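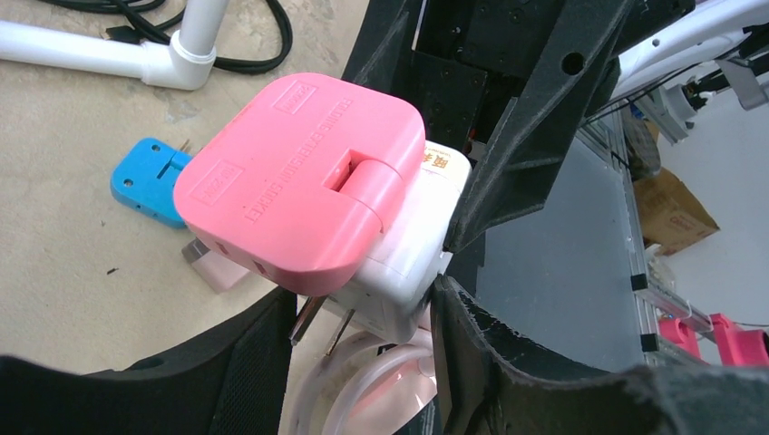
Fladmont Demonstration Sessions: Frequently Asked Questions

Questions people send us before their first shift, and a few they send after it. Maintained by Doina Ivanov. If yours is missing, write to her and it may turn up here with your name politely removed.

What am I signing up for?

You steer a robot arm through small household and office chores while it records everything. Each completed run is one example. The learning system is trained on piles of these, and in time it is supposed to do the chore without you. You will be paid the same either way.

Do I need to know anything about robots?

No. Our steadiest operator, In-ho Yeom, came to us from cake decorating. Our least steady has a doctorate and has asked to be left out of this page.

What counts as one example?

One attempt, start to finish. Press the left pedal when the arm is at its home position, do the task, bring the arm home, press the pedal again. If you forget the second press, the recording keeps going through your coffee break, and somebody has to trim it by hand. That somebody is Ajith Naidu, and he keeps a list.

How many do you want?

The current Tostow set stands at 1370 accepted examples. We would like more of the awkward ones. Everybody picks up the object from the easy side when left alone, so the easy side is well covered, thank you.

What kinds of objects will I be handling?

Whatever is on the shift sheet. Lately it has been electrical odds and ends: folding extension sockets, plug adapters, bits of cable. They are good teachers. A socket with a hinge can change shape while you hold it, an adapter has prongs sticking out where you wanted to put a finger, and a coiled cable has its own plans for the afternoon.

Is anything plugged in?

The objects you handle are never connected to power. If the sheet says "plug in," it means into the dummy outlet board, which leads nowhere. Please don't test this with your phone charger. It has been tested.

May I pick up two things at once?

If the sheet says single pick, no. If it says free pick, yes, and those runs are useful to us. Tag them "multi" on the save screen. An untagged double grab teaches the system that an adapter is a natural part of a socket, and then we spend a week talking it out of that idea.

I dropped it. Do I delete the run?

Please don't! Mark it "drop" and save it. If you recover – pick the thing up again and finish the job – mark it "recovery" instead. Those are worth more to us than a clean run. We have plenty of recordings in which everything goes beautifully, and a robot raised only on those has no idea what to do on a bad day.

How hard should I squeeze?

Hard enough that the object doesn't slide when you lift, and then stop. The trigger has two stages and the second one is for heavy items. New operators tend to live in the second stage. The fingers wear out faster that way, and so do the edges of whatever they are holding.

The fingertips look worn. Should I report it?

Scuffs and chips are ordinary. Report a finger if it wobbles, if the padding has come away, or if the two tips no longer meet evenly when closed. Don't swap fingers halfway through a batch, even if you have found nicer ones in the drawer. Finish the batch, log it, then swap.

Should I tidy the table first?

Only if the sheet asks for it. Real tables have stray brackets, dust and cables on them, and we want the system to cope. Leave the clutter where it is between runs unless it is stopping the arm from moving safely. Likewise, don't arrange it to look artistic. We can tell.

What does the wrist camera need from me?

Very little. Wipe the lens with the gray cloth at the start of the shift, and check the live view before your first run. The gripper will be in the picture the whole time, and it should be. Try to pause for a moment after the fingers close so there is a settled view of the grip. A breath is enough. In-ho hums one bar of something, but the microphone is off, so we have no recordings of that.

Do I have to write the task label myself?

Yes, one line in plain words. "Pick up pink socket, put in tray" is perfect. "Socket stuff" is what we got for most of January. Name the object and where it went. If printing on the object helps tell it apart from its neighbors, use that.

How long is a shift?

Two hours, with a break in the middle that you are expected to take. Tired operators get jerky, and the system copies jerky very faithfully. Akihiko Ikeda reviews the runs and can usually tell from the wrist motion when lunch was.

Why was my run rejected?

The usual reasons are a missing label, a hand reaching into view to help, or a start from somewhere other than home. The helping hand is the most common. We understand the urge. The socket was right there.

Can I see what the robot learned from me?

Yes. We run trials on the Tamura bench at the end of each batch, and operators are welcome to watch. Be prepared to recognize yourself. Washington Falcão always turns his wrist a little before letting go, and now so does the arm.

Who do I contact if something stops working?

Press the red button first and write second. For the arm or gripper, contact Ajith. For sheets, labels and pay, contact Doina. For the vending machine, contact the Fletby front desk, who will tell you to contact Doina.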